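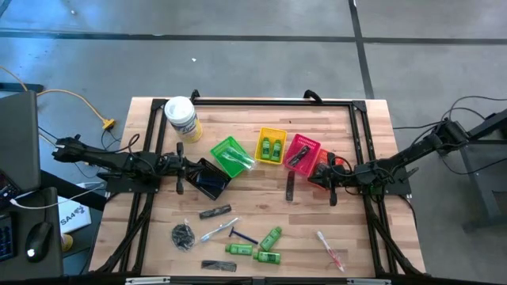 Oi, gente! O nosso clube de robótica, o Haveck, abriu vagas para o próximo semestre e eu queria muito ver cara nova por aqui (de qualquer curso, viu?). O projeto se chama Ilix e a ideia é ensinar dois braços a separar itens de higiene em cestinhos coloridos: escova de dente, barbeador, frasquinho, essas coisas. Parece bobo até você tentar pegar uma escova embalada em plástico pela primeira vez!

## O que você vai fazer

- Operar os braços em dupla, em turnos de 40 minutos – cansa mais a cabeça do que a mão.
- Arrumar a mesa entre uma rodada e outra, mudando os cestos e os itens de lugar.
- Rever as gravações e marcar o que deu errado. Já temos quase 968 rodadas guardadas e falta olhar um bom pedaço.
- Estudar os casos chatos comigo. Os frascos verdes, por exemplo: deitados, eles rolam com qualquer esbarrão, e eu ainda não me decidi sobre o melhor jeito de pegar.

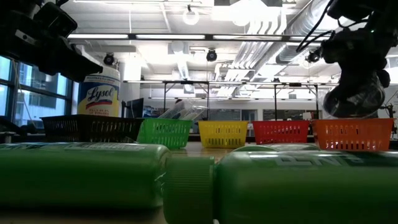 ## Quem pode participar

Não precisa saber programar. Python ajuda, paciência ajuda bem mais. Peço 2 tardes por semana até setembro, quando levamos o Ilix para a competição de Badbridge. Não tem bolsa, mas vale como atividade complementar.

## Como se inscrever

Mande umas linhas contando por que quer entrar e quais tardes tem livres, pelo formulário do clube, até 01/05/2019. Currículo não precisa – eu nem ia ler, prefiro conversar com você na bancada!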